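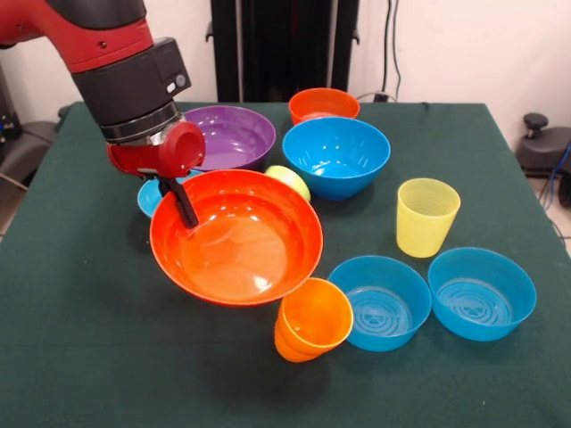

Red-orange bowl, with the light blue and the purple.

Zisix dishwasher, cloudy film on everything and now error 24
Status: open

Hi all, opening a fresh ticket as the old one got closed while I was away. Short version: the machine is 18 months old and everything on the top rack comes out with a grey, chalky film. Glasses are worst, plastic bowls and cups next, the dinner plates mostly get away with it. You can rub it off with a thumb and it's back after the next wash.

What I've tried so far:
Cleaned the filter (grim, but not blocked).
Took both spray arms off and poked the holes out with a toothpick.
Ran it empty and hot with a cup of vinegar. Lovely for one load, then the film came back.
Swapped tablets for powder. No change that I can see.
Turned the rinse aid up from 3 to 5, using the Nudireo one from the supermarket. Worse, if anything, and now a bit streaky (rainbow streaks, quite pretty on a wine glass!).

The machine cost me $2,000 with the install, so I'm not keen on hearing that I should hand wash the good glasses.
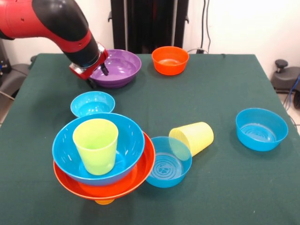 GETVILLE, March

Update. Error 24 came up this morning on the Eco program. It filled, hummed for a minute or so, beeped at me and drained. I switched it off at the wall, left it for 30 minutes, and it ran the Quick program perfectly well. Tried Eco again after lunch and got the same beeping.

The manual says 24 is "water inlet", so I shut the tap under the sink, undid the hose and looked at the little mesh screen. There was white grit in it, like coarse salt. Rinsed it, put it back, mopped the floor (have a towel down first, I didn't). Eco has now finished twice without complaint, so I'm calling the error sorted for the moment. Film is still there.

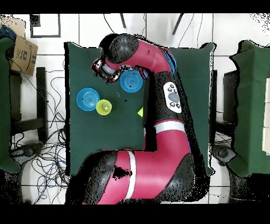 Green cloth, square table.

Evening of the same day. The grit got me wondering about hard water. I had an Akanda test strip left over from the fish tank, and it went straight to the darkest square on the card. Then I went into the settings menu (hold Start and Delay together, the manual has it under the wrong heading) and the softener is set to 0. Zero! The installer must have left it there, and I've been topping up the salt like a good citizen the whole time with none of it being used.

I've put it up to 4 and dropped the rinse aid back to 3. Question for support: is 4 right for the darkest square, or should I go all the way to 6?
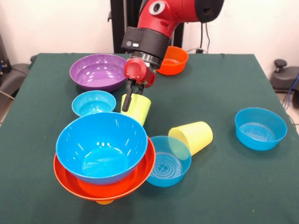
Zisix Support: Go to 6 if the strip is at the top of its scale, then come down one step at a time once the glasses are clear. Please check that the salt cap is done up tight too, as a loose one lets brine into the tub and leaves a film much like yours. We'll keep the ticket open until you've run a few loads.

Thanks! Cap was a quarter turn loose. It's set to 6 now and there's a full load going on Eco, will post again after breakfast.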